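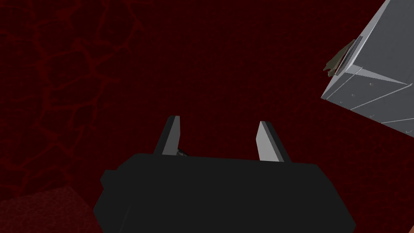
PRIRPORT, 21 September 2020 - The Grisow Student Robotics Club is opening its simulated gripper challenge to every high school in the county, and I get to be the one to tell you about it!

I'm Macarena Valdebenito, and I've coached the club for a good while now. Back in July we couldn't get everyone into the workshop, so we moved the whole season onto the computer. Students write code for a simulated two-finger gripper and try it out in rooms we build for them (some of the rooms look pretty wild, I'll admit, because the kids pick the wall textures and they do not pick beige).

Our practice season wrapped up with 602 logged runs, and 571 of those came from students who had never written a line of robot code before. I still can't get over that. One of our ninth graders spent an entire evening on a single approach angle, sent me a message in all capital letters when she got it, and then asked if she could do it over with a different room color.

The new challenge is called Dasteo. Teams of 2 get the same starter code and the same set of rooms, and each team is allowed up to 1000 runs before they turn in their final program. Judges look at how the code handles rooms the team hasn't seen, plus a short notebook the students keep along the way. Messy notebooks are fine. Mine always were.

Thongsuk, a software shop here in Prirport, is covering the entry fees, so it's free for schools. You don't need a robot or a fancy computer, and we'll walk new coaches through the setup by video call if you'd like the company.

To sign up a team or ask me anything at all, write to the Grisow Student Robotics Club, attention Macarena Valdebenito, and put Dasteo in the subject line.

Media contact: Macarena Valdebenito, coach, Grisow Student Robotics Club, Prirport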